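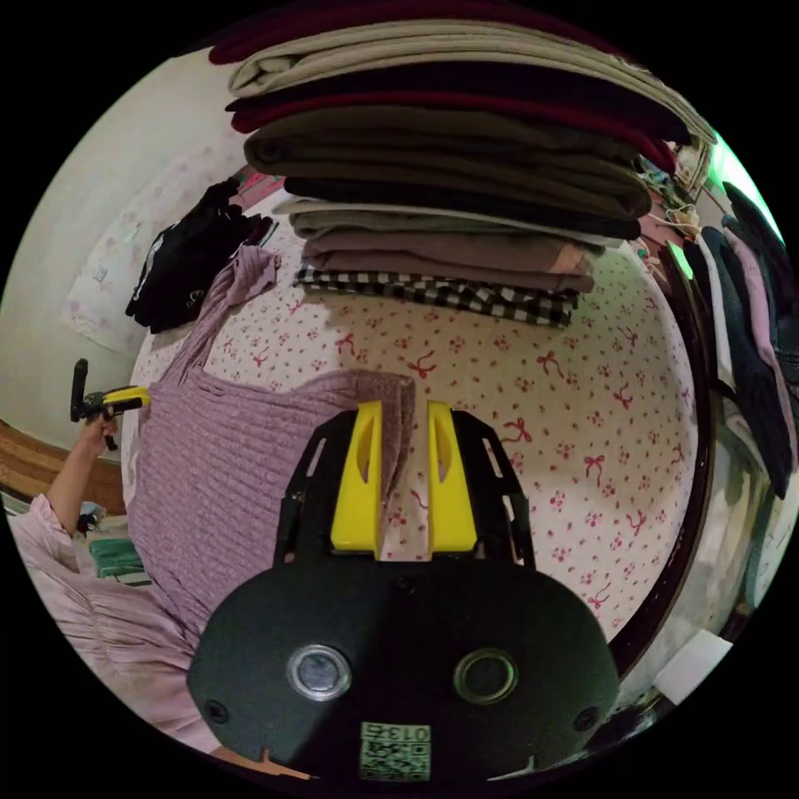 Folded stack on the bed, with a lavender ribbed knit spread out.

Folding and Storing Clothes: Frequently Asked Questions

Pendadby Wardrobe Help
Last updated 16 Apr 2022

These are the questions we get most often about folding at home. If yours is missing, use the contact form and Flynn Hapeta will answer it, usually within a few days.

Where should I fold if I don't have a table?
The bed works well. It is wide enough to lay a sweater flat with the sleeves out, and you can build the stack on the same surface. Make the bed first and pull the sheet tight. Keep pillows up at the wall end so you have the full width of the mattress.

My bed is low and my back hurts after ten minutes. Any suggestions?
Kneel on a cushion beside it, or move the job to a kitchen counter with a clean towel spread over it. A dresser top is fine for small things like T-shirts and tank tops.

How do I fold a ribbed knit?
Lay it face down and smooth it outward with flat hands. Don't pull on the ribs. Bring each side in to the middle, lay the sleeves straight down the back, then fold from the hem up in halves or thirds. Ribbed fabric springs open a little, so press it with your palms before you put it on the pile.

What if a sleeve or strap is twisted?
Untwist it before you start. Hold the garment at the shoulder seam and run the other hand down to the end. A twist folded into a knit leaves a ridge that can take a day on a hanger to drop out.

How high can a stack be?
As high as the shelf allows, provided it stands up by itself. Our own limit is 30 cm for knits. Past that, the bottom pieces get creased and people stop using them.

What goes at the bottom?
Woven cotton, such as a gingham shirt, makes a flat base that doesn't slide. Heavy sweaters go next. Light or slippery tops go last.

Should I sort by color or by type?
Type first. If you want a color order inside that, go ahead. Dark reds, browns and blacks look very alike at the back of a closet, and it helps to put a beige or light gray piece between them so you can see where one ends.

My folded pieces all come out different widths. How do I fix that?
Use a folding board or a piece of stiff cardboard. Ours is 30 cm by 40 cm, which fits most adult tops. Center it just below the collar, fold the sides over it, and slide it out before the last fold. The Brarkwood board we used to recommend is no longer in our shop, and cardboard does the same job.

Can I leave the stack on the bed and put it away later?
You can, but it tends to get moved to a chair at bedtime and fall over. Put away each stack when it is finished, even if there is more to fold.

What about clothes that have been worn once and aren't dirty?
Keep them out of the folded stack. A hook or a separate shelf is enough. If they end up crumpled near the pillows with everything else, you will be smelling shirts to find out which is which.

Do prints need special treatment?
Fold a screen print so that it faces inward only if the fabric is cool and fully dry. Otherwise fold it with the print outside. Small all-over prints can be folded like any other top.

Should knits be hung or folded?
Folded. Hanging stretches the shoulders. Thin cardigans can go over the bar of a padded hanger if you are short of shelf space.

How do I move a stack to the closet without it tipping?
Slide one forearm under the whole pile and rest the other hand on top. Split a tall stack in two. Carry the lower half second.

Which storage boxes fit under a bed?
Measure the gap from the floor to the lowest part of the frame, including any center rail. The Todden low box comes with a lid and is item 863 in our catalog. The Liyanage fabric box is softer and will squeeze under a rail, but don't put anything on top of it.

How often should I refold?
When a stack leans. We also do a full refold in October, when the heavier sweaters come out and summer tops go into boxes.

Do you offer in-home help?
Only in the Pendadby area at present. Ask through the contact form and include your zip code.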